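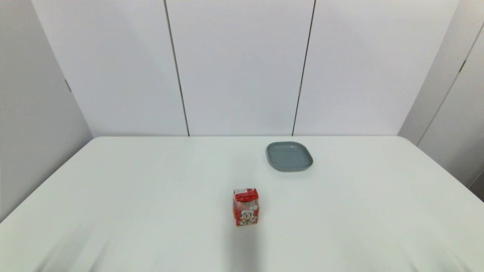 *One little red and white carton on the white table, waiting its turn.*

I save small cartons. Juice ones, snack ones, anything that fits in a lunch bag and has a cheerful print on it. My kids go through them so fast that I got tired of crushing them for the recycling, and one October evening I started turning them into seed starters and coin boxes instead. I've made a silly number by now, and I still get excited when a new one has a face on the front!

The ones with a character near the bottom of the panel are my favorites (a round smiling face in a white hat or hood, come on). You do have to think about where you cut, though, or you end up with half a smile.

## What you need

- an empty drink or snack carton
- sharp scissors, plus a craft knife if you trust yourself
- a ruler and a soft pencil
- white glue - I use the Trenik one from the dollar aisle
- 400 grit sandpaper, a scrap is plenty
- a dish towel

## Clean it first

Open the top flap gently along the crimp. Don't rip it, you want that flap later if you're making a coin box. Fill the carton halfway with warm water and one drop of dish soap, pinch it shut, shake it over the sink, then dump it and rinse until there are no bubbles left. I stand mine upside down on a folded dish towel overnight. My neighbor Ngaio Rakena puts hers on a sunny windowsill and says they're ready by lunch, but my kitchen faces north so I can't promise you that.

If there's a sticky label on top, rub a bit of cooking oil on it and leave it ten minutes. It should peel off in one go, mostly.

## For a seed starter

1. Draw a line all the way around, a finger's width above any picture you want to keep.
2. Snip down one corner to the line, then cut around. Slow on the corners!
3. Run the sandpaper lightly over the cut edge, just a couple of strokes. Too much and the layers start to fuzz.
4. Poke three holes in the bottom with a pencil point.
5. Fill with potting mix, tap it on the table to settle it, and top it up.

Basil has done best for me. Tomatoes get too big too quickly and the whole thing tips over.

## For a coin box

Leave the carton whole. Cut a slot in the back panel, a little wider than a quarter, and keep it up high so it holds more before it jams. Then fold the top back along its old creases, run a thin line of glue inside the flap and hold it with two clothespins for an hour. I've tried tape and it lets go as soon as the box gets heavy.

Wondimu Belay wrote to ask whether you can paint them. You can, but the shiny outside needs sanding first or the paint slides right off. I usually leave the red showing - it looks great on a plain shelf, and my youngest can spot hers from across the room.

If the bottom sags once it's wet, slip a jar lid under it before you water again.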